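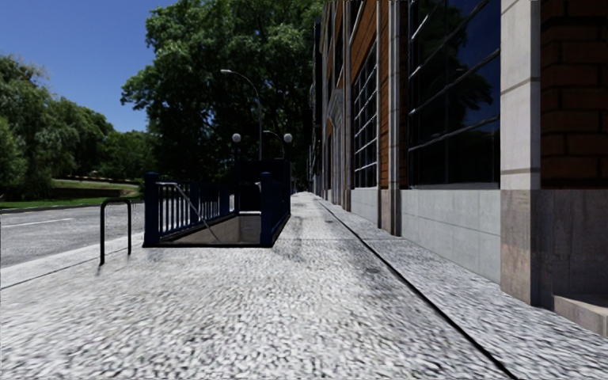

Vilja Keskinen wrote to us that she lost a whole evening of walks because she pressed Save before the day was closed, and she asked that the manual should say this more early. So we say it now: close the day first, then save.

Home Start Routes Diary Backup Help

4 min read

Section 4. Setting up your walking diary in Findis

Findis keeps a diary of the walks you make in your town. In this section you will make your first diary, add one walk by hand, and print a page. You need the Findis program on your computer and a printer, if you want to use paper. The phone is not necessary for this section.

Before you begin

Check that the date and the clock of your computer are correct. Findis takes the date of each walk from the computer, and a wrong date is slow work to repair later.

Making the diary

1. Open Findis and choose New Diary from the left menu.

2. Type a name for the diary. The name can have up to 78 characters. Letters with accents are allowed, but please do not use the slash.

3. Choose the unit of distance, miles or kilometers.

Caution: The unit can not be changed after the first walk is added. If you are in doubt, ask the other persons who will use the same diary.

4. Press Create. An empty page opens with today's date on the top.

Adding a walk by hand

5. Press Add Walk. A form with two columns opens.

6. In the left column, write the street where you started and the street where you finished. Short names are enough. "Mill St. to library" is a good entry.

7. In the right column, write the number of steps, for example 2352. Do not put a comma or a space inside the number, or the program will read only the first part of it.

8. If you wish, add a remark about the walking surface, such as gravel, brick or concrete. You can search for these words later in the Diary window.

9. Press Close Day. The page becomes light gray.

10. Press Save.

Note: When you press Save on a page that is still white, Findis keeps the date but not the walks. You will see message 2121, "Day is open." Press Cancel in this message, then go back to step 9. If you press OK, the walks of this day are erased and must be typed again.

Printing a page

11. Open the day you want and choose Print Page.

12. Select Wide if your remarks are long. In the Narrow layout the remarks are cut after the second line.

13. Look at the preview, then press Print.

Note: Some printers make the gray of closed days too dark for reading. In this case remove the mark from the box Print Background and print again.

Keeping a copy

Findis does not make a copy by itself. Choose Backup, then Copy Diary, and select a folder outside of the Findis folder. We recommend to do this at the end of each month. The copy made in October, for example, gets the name of the diary with the word October after it, and the older copies stay where they are.

Text of this section: Seon-mi Noh. Last changed 15 Aug 2018.

Related
Section 3. Installing Findis
Section 5. Sharing a diary with your family
Moving your old walks from Tunitz
Messages and what they mean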